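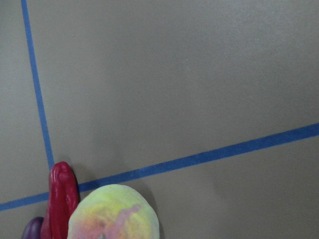
Front desk wrote back that the tape still hasn't moved and the play market opens to families again at 9:30, so could someone please say whether it can be pulled up or not.

**Ticket 2831 - blue tape on play market table, residue and lifting**
Status: open
Site: Edwards Street playroom
Priority: normal

**Reported problem**

Painter's tape was put down on the gray table to divide it into sections for the play produce. Tape was supposed to stay a week. It has been down 23 days. A test pull at one corner left a sticky line on the surface. Desk is worried about taking the finish off.

**Log**

8:10 - Read the ticket. Asked which table. There are two gray ones from Surnico, and the older one has a softer top coat. Desk confirmed it's the newer one.

8:25 - Asked for the tape brand. Roll is in the supply drawer, Hindora, blue, 14-day clean removal printed on the core. So we are past that, but not by a lot.

8:40 - Told desk to move the play food off before anything else. The red pepper-shaped piece and whatever is near it can go in the bin with the rest. Don't slide pieces across the tape, they pick up glue at the edges and then the glue gets on everything.

8:55 - Method, to be tried on one short piece first:

1. Warm the tape with a hair dryer on low, 40 seconds, keep it moving.
2. Lift one end with a fingernail or a plastic card. No metal scrapers.
3. Pull back flat over itself, slowly. If it tears, stop and warm it again.
4. Wipe what's left with warm water and dish soap. Wait a minute, wipe again.

9:05 - Desk tried it. First piece came up whole. Thin line of glue left along one side, soap took most of it off. No change in the color of the table.

9:15 - Desk asked about using the orange cleaner from the art room. No - it's fine on the sinks but it dulled the top of the Arno bench last November and we had to replace that panel. Stay with soap. Plain cooking oil on a paper towel is all right for a stubborn spot, then soap again to get the oil off.

9:25 - Not enough time to do all of it before opening. Leave the remaining tape down for the morning, press any loose ends flat, finish after lunch.

1:40 - Remaining strips off. One rough patch where two strips met, the bottom layer had bonded harder. Needed two rounds of oil.

**Still to do**

- Desk wants the sections back. Quoted 1250 for a printed top cover, which is more than we'd spend on this. Suggest fresh tape, changed every ten days - write the date on a piece stuck under the table edge.
- Wash any play food that feels tacky.
- Leave ticket open until the new tape has been down for one full change.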